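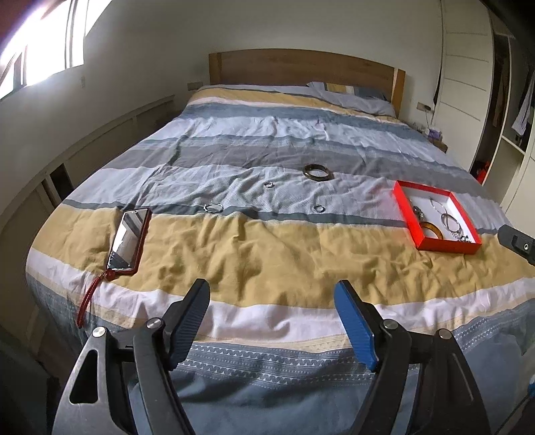 **Figure 4.1** A hand-held gripper with its jaws open at the foot of a bed. The left pad is black and the right pad is blue. Bangles, rings and a phone lie on the duvet.

# Chapter 4: Jaws, Linkages and Pads

Chapter 3 ended with a bare handle and a mounting plate. In this chapter you will build the part that touches things. By the end you will have a two-jaw gripper that opens and closes by hand, with pads you can swap without taking the linkage apart.

The gripper in Figure 4.1 shares its general layout with the one you will make. Each jaw is carried on linkage arms, and each side has two round pivot screws. Curved jaws are harder to cut than straight ones, but they close around a bangle or a phone case with less slipping, and they are worth the extra hour at the saw.

## What you need

You will need the plate from Chapter 3, the four linkage arms, four pivot screws with lock nuts, and a strip of ribbed rubber for the pads. The drawings are in Appendix B. If your shared workshop has a laser cutter, cut the arms there. A printer also works, though printed arms should be made 11 mm wide to keep them from flexing at the pivots.

Majdi Nasrallah, who built the first version at the Nundetance workshop, used Kröger lock nuts throughout. Any lock nut of the right thread will do. Plain nuts will not – they back off after a few dozen cycles and the jaws start to wander.

## Why the jaws should move together

Squeeze the trigger on a poorly set linkage and one jaw arrives before the other. On a heavy object you may not notice. With a small ring lying on cloth, the first jaw pushes the ring away and the second closes on fabric. Most of the faults readers report at this stage come down to this one problem, and Section 4.3 gives a way of measuring it with a ruler and a sheet of paper.

Soft surfaces bring a second problem. A creased duvet lifts and folds when the jaw tips press into it, so the height of the object is never quite what you set up for. Practice on a tabletop first, then on a bed.

## Choosing pads

Pads wear out sooner than anything else on the tool. In the Rundik test log, Nasrallah ran one set of pads for 4,000 closings and replaced them twice. The first set lost its ribs after 1,000 closings. The set with deeper ribs lasted longer but marked soft plastic.

Using a different color on each side is a simple habit to pick up now. It lets you tell left from right in your notes, and again in Chapter 7, when you will review recordings of your own grasps.

## Before you start

Check the plate for burrs and file them off. Lay out the arms in pairs and label them in pencil. Set the jaws aside until the linkage moves freely without them – Section 4.1 begins with the two lower pivots.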